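Koltenthorpe Releases Revised Specification for Foam Display Lettering

TRESLOW – Koltenthorpe, a supplier of lettering and backdrop materials for trade events, schools and meeting rooms, has released a revised specification for its Bomo line of die-cut foam letters. The changes cover letter weight, edge finish and the attachment system, and take effect with orders shipped from December.

The revised line contains 1,414 stock items. These include uppercase and lowercase letters, numerals, punctuation marks and a set of 84 accented characters. The accented set was previously sold by special order only. It now includes the full range of marks needed for Vietnamese and was drawn with Đoàn, a type studio that has worked with Koltenthorpe on two earlier products. Marks are cut in one piece with the base letter wherever the gap allows.

Letters are cut from closed-cell foam in three thicknesses. The heaviest stock letter in the previous line weighed 110 grams, which limited its use on hanging cloth. Under the new specification, letters over a set weight are hollowed on the reverse side. The face of the letter is unchanged.
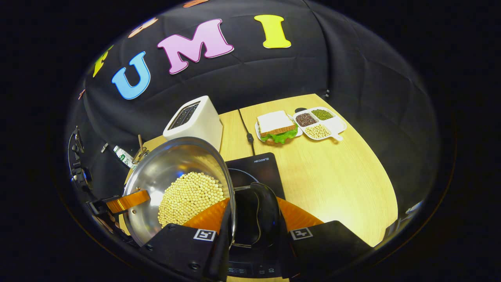

Large foam letters in blue, pink and yellow on a black fabric backdrop.

The attachment system has also been changed. Earlier letters carried a single adhesive pad at the center. The revised letters carry pads at the ends of each stroke, with hook fastener supplied for napped cloth and removable adhesive for painted board, glass and sealed wood. Narrow letters carry two pads in place of one to reduce turning on the cloth.

Koltenthorpe tested the new pads at its Treslow site over 726 hours of continuous hanging. Samples were mounted on knit polyester, brushed cotton and coated board and checked at fixed intervals for slip and edge lift. The full test sheet, including room temperature and humidity readings, is available to trade customers on request.

For best results, the company advises that cloth be steamed and tensioned before letters are applied. Letters should be placed from the center of the word outward and pressed at each pad. Removable adhesive is not recommended on unsealed wood or flocked paper.

Pads for the previous line will remain in stock for nearly two years. Existing letters can be fitted with the new pads by the customer and a placement guide is packed with each refill. List prices for uppercase sets do not change. Prices for accented characters are given in the current trade list.

About Koltenthorpe
Koltenthorpe makes foam lettering, cloth backdrops and mounting hardware. Its offices and cutting shop are in Treslow.

Trade and press inquiries: Koltenthorpe Product Office, Treslow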